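Giving Up Breakfast at My Desk

Posted Dec 1, 2022 by Farhad Jalali

Print | E-mail this post

For most of the time I worked at Tilelance I ate breakfast in front of a screen. I would get in, open my mail, and have two slices of toast over the keyboard while I read. I didn't think of it as a habit. It was just where I was when I got hungry.

In the spring I changed jobs and started at Burkeren, where the first call of the day is early and you are expected to talk on it. You can't chew and talk. For a couple of weeks I skipped breakfast and was in a bad mood until lunch. My wife pointed this out, and she was right.

So I started getting up 10 minutes earlier and eating at home, sitting down. The first few mornings felt long. I had the radio on, then I turned it off. I had my phone next to the plate, and that took more effort to stop — I ended up leaving it on the shelf by the front door with my keys.
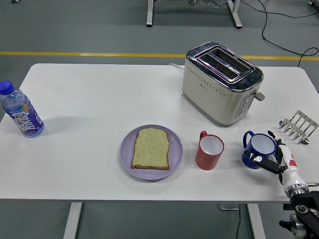
The food itself hasn't changed much. I still eat toast, usually with butter, sometimes with the sour cherry jam my aunt sends. I tried oatmeal and went back. On Saturdays I make eggs with tomatoes the way my father did, and the kids will eat that if I leave out the pepper.

What did change is that I know what the bread tastes like. I had been buying the same supermarket loaf for years and it's not very good. There's a bakery called Rahimi on my way home that sells a plain sesame loaf, and I now stop there on Mondays and again later in the week. It costs more. It also goes stale faster, so the end of it gets frozen.

I don't do this every day. If I have to catch the early train I eat in my seat like everyone else, and in December, with the kids' school concerts and the dark mornings, I expect to miss a few. My calls move to a later slot in the new year, so I may get to sleep a little longer and still sit down first.

2 comments | 10 shares

Print | E-mail this post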